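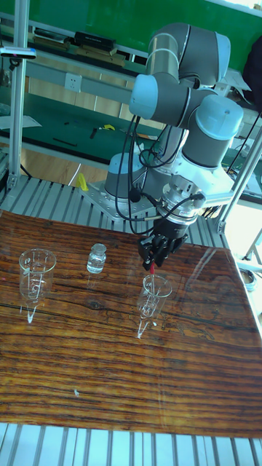
Stirring setup, bench notes. Thread.

1/ Two conical glass beakers, one small capped vial of clear liquid, one thin rod with a red tip. I keep the glassware on a board and leave the slatted aluminum alone. Narrow bases and open slots don't get along.

2/ The board is glossy wood grain. Drawback: reflections. Each beaker throws a bright point toward the front edge, and it's easy to mistake that for a drip. Wipe first, then look again from the side.

3/ Layout: beakers left and right, level with each other, vial between them and set back a little. With the vial in line I knocked it over twice in December. Moving it back 40 mm fixed that.

4/ The printed graduations are for rough fill only. If the volume matters, weigh it. My last check was off by 5 percent at the lowest line.

5/ Rod height: bring the tip in over the center of the mouth, then straight down. Touching the rim on the way in chips glass sooner or later. Stop short of the bottom.

6/ Stir time is 30 seconds per beaker. Longer made no difference in my log, which is at run 269.

7/ Cap goes back on the vial before the rod moves. Left open, the level drops overnight and the next run starts from a wrong number.

8/ Reda Ouazzani asked about a matte board. I have one on order from Hosard. Same height, no shine. Will post the side-by-side when it's on the bench.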